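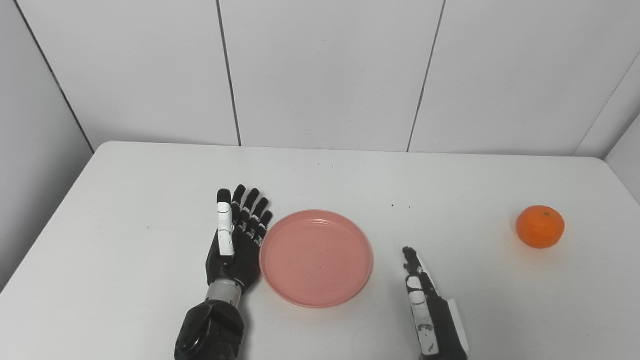
I spent most of this week on the fruit task, and I have opinions about it now. The idea is simple enough: I steer both hands, the system records everything, and each clean run becomes one more example for the model to learn from. Move the fruit onto the plate, park the hands, save, reset, go again. The trick is in the reset. With the tangerine way over on the right and the pink plate sitting between the two hands, the right hand has to swing out and come back, and that's a much harder run to do smoothly than it sounds (try it with someone else's thumbs!).

My target was 60 good runs and I ended up with 63, so hooray for me. I threw out plenty more. Mostly it was hesitation - I'd get close, second-guess the angle, and hover there for ages. The folks at Plamell, who train on our stuff, asked us early on to cut those, and I grumbled, but they have a point. If I dither, the model learns to dither. Drops are different. I keep a drop if I recover from it, and I label it so they can pull it out later if they want.

Two things I changed since my last post. First, I stopped putting the fruit back in the same spot every time. I was doing it without thinking, like setting a table, and whole batches came out nearly identical. Now I close my eyes and plunk it down somewhere, which feels silly but works great for me. Second, I take a break after almost 2 hours, even if I'm on a roll. My wrists were getting cranky and you could see it in the recordings, all these little jerks right before the grasp.

Next up is Cunha, our name for the two-handed set, where one hand steadies the plate while the other one loads it. I did a few practice runs on Friday and they were pretty ugly. I keep forgetting about whichever hand I'm not looking at! I'd like to have a decent batch in before December, but we'll see how the left hand feels about that.

Last updated: 2020-11-01

Recent posts
Why I relabeled the whole Modham batch
Hotent gloves, one month in
Picking a plate color and other big decisions
What I do with the bad runs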